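Week 3 handout – Storage and stock rotation in a small kitchen
Tutor: Mirjana Atanasov

Last week we covered deliveries. Today is about what happens between the delivery door and the worktop. Have your Stalten course book open at page 36.

## Where things go

Stock should be easy to reach in the order it will be used. Heavy items go low, light items go high, and anything used every day sits between knee and shoulder. Keep food and cleaning products in separate cupboards, even when both are sealed.
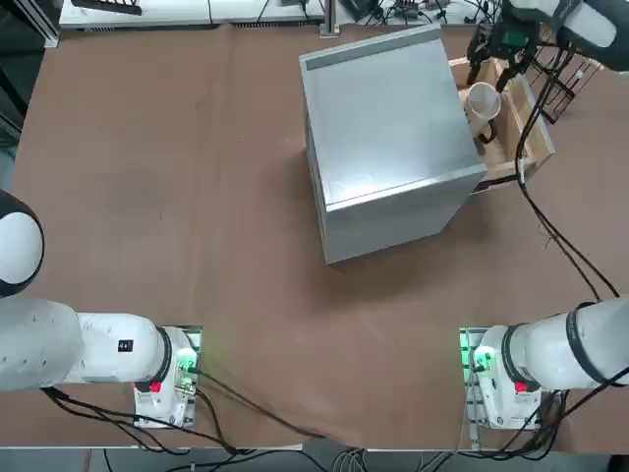 Dry goods need a cool, dark place with some air around them. Flour and rice keep best in lidded containers. Write the date of opening on the lid as well as the side, so it can be read from above.

## First in, first out

New stock goes behind old stock. To do this properly you have to take the old stock out first, wipe the shelf and then refill from the back. It takes longer, and on busy days people skip it.

The Pikstead canteen kept a waste diary for the whole of July. It threw away 507 items, mostly tins and jars that had been pushed to the back.
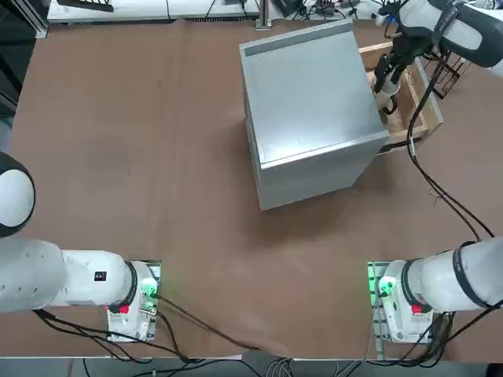
After they changed to weekly rotation, the cook also cut the standing order. Smaller orders meant fuller use of each shelf – and fewer half-open packets.

## Use by and best before

- **Use by** is about safety. Do not serve food after this date.
- **Best before** is about quality. Check the look and smell, then decide.

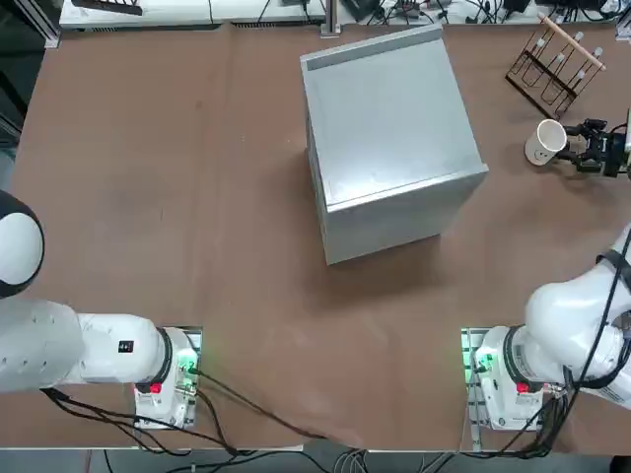 Once a packet is open, the printed date may no longer apply. Follow the "once opened" line on the label.

## For next time

Read section 8 and draw a plan of one cupboard at home. Mark what you would move. We start with the Skarport case.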